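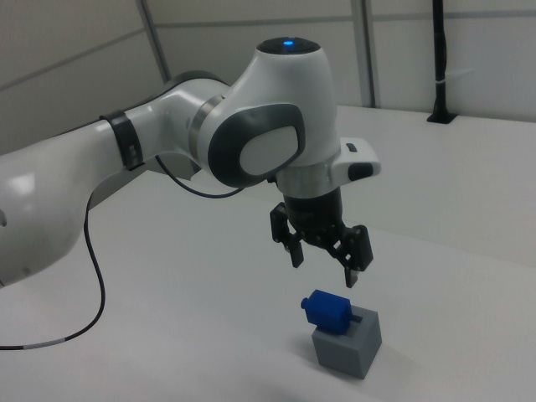
October, by Preso

The concert was sold to us as the whole soundtrack of Virix, played live, start to finish, in the order the game plays it. I have finished Virix 2 times and I didn't believe a word of it. The hall in Wedmont held up to 500 people, most of them in capes. I put my drink down carefully, as if I were setting a small blue thing on a gray block, and waited to be disappointed. The lights went out 3 minutes late.

They opened with the title theme, which everybody claps for, so it proved nothing. Then came the forest music, and the woman beside me began to cry - a bit early, I thought. I checked the program. It said "selected highlights" in very small type.

"So they cut the sewer level," I told her.

"Everyone cuts the sewer level," she said.
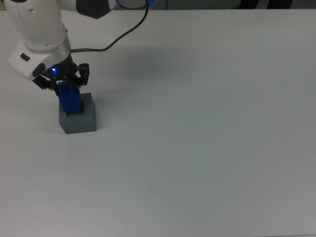

Second Half

After the break the band played the sewer level. All of it, even the loop you only hear if you stand still by the gate and do nothing. I had stood by that gate one whole winter when I was out of work, with the sound turned low so it wouldn't wake the house.

The woman held out a tissue. I said I had a cold.

"Sure," she said.

I still think the drummer rushed it. I bought the shirt anyway - the wrong size, at a price I won't repeat - and wore it home on the bus under my coat.

Recent stories
The Last Save Point in Isah
Boss Music for a Small Apartment
2 Tickets, Back Row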